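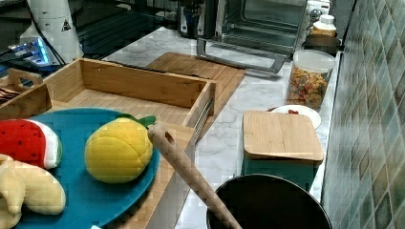
Asunto: Re: [Mudunville] Reparto de la encimera y otras cosas de la cocina común

Hola a todos:

Contesto a Braulio por aquí, que en privado ya somos demasiados hilos y me pierdo.

Braulio Tovar escribió:
> A mí me parece bien comprar el horno en Tavares, pero 3440 me sigue
> pareciendo mucho dinero para una cocina que usamos los fines de semana.
> ¿Alguien ha preguntado en Asoveck? Y otra cosa: ¿quién se queda con el
> turno de pan en agosto?
> Braulio

Pues sí, pregunté yo ayer por la tarde. En Asoveck tienen un modelo por 2783, con montaje incluido, pero el plazo es de seis semanas y el señor que me atendió no parecía muy convencido ni de eso. El nuestro aguanta, aunque hay que cerrarle la puerta con la rodilla (Albertina ya le tiene cogido el truco, a mí se me abre siempre a media cocción y me sale el bizcocho con un valle en el centro).

Yo esperaría a septiembre. En la caja hay casi 1111, así que de todas formas habría que poner dinero entre todos, y en verano falta la mitad de la gente — incluida yo, que me voy al pueblo.

Lo del pan: Ilídio se ofreció para la primera quincena si alguien le da de comer a la masa madre mientras está fuera. Son tres cucharadas de harina y un chorrito de agua, no tiene misterio. La segunda quincena sigue libre, ¡animaos!

Ah, y el que se llevó el molde alargado, que lo devuelva cuando pueda, por favor. Lo necesito para el cumpleaños de mi sobrina.

Un abrazo,
Judite Torres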